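Fundham Opens Computer Refurbishing Program to Area Schools and Libraries

Desktop towers retired by local offices will be cleaned, fitted with replacement drives and passed on at no charge

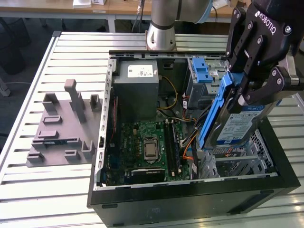

Waiting for a new budget year was never going to put computers in the reading room, Meinir Sayce told the program's organizers in May, and a used machine with a sound drive would serve most of the people who come in. Sayce added that patrons mainly need to write letters, fill out forms and print.

FUNDHAM — The Fundham Reuse Center today announced that its desktop refurbishing program, called Garurow, is open to applications from every public school and library in the county. The program accepts retired office computers, removes and replaces their hard disk drives, tests the remaining parts and delivers working machines to approved applicants.

In its first year, Garurow took in 1,645 desktop towers. Of these, 1,229 were returned to use. The rest were taken apart, and their power supplies, memory modules and drive caddies were kept as spares for later repairs.

"A desktop tower is one of the easier things in an office to keep going," said Huw Humphreys, director of the Fundham Reuse Center. "The side panel comes off, the drive sits in its caddy, and a worn part can be exchanged without disturbing the others. We would like more of these machines to have a second working life in the county."

Each computer follows the same course through the workshop. It is laid on its side and opened, and dust is cleared from the power supply and the processor area. The original hard disk drive is taken out and held in a locked cabinet until its data has been erased. A tested 3.5-inch drive is then fitted, the power and data cables are checked, and the machine is left running overnight before the case is closed.

Drives that cannot be erased are destroyed on site. Donors receive a written record listing the serial number of every drive removed from their equipment.

"Offices ask us about their data before they ask about anything else, and they are right to do so," said Oriana Insaurralde, workshop manager. "The record we send back is complete, and we keep our own copy for 10 years."

Schools and libraries may apply for up to 10 computers at a time. Each machine is supplied with a keyboard, a mouse and a power cord. Monitors are offered when available — applicants should state on the form whether they already have their own. The center will repair or replace any delivered computer that fails within 2 years.

Businesses wishing to donate equipment are asked to arrange a drop-off time in advance. Laptops, printers and tablets are not accepted under the program.

Application forms and donation guidelines are available at the front desk of the Fundham Reuse Center. Questions from the press may be directed to Rhun Lougher in the center's communications office.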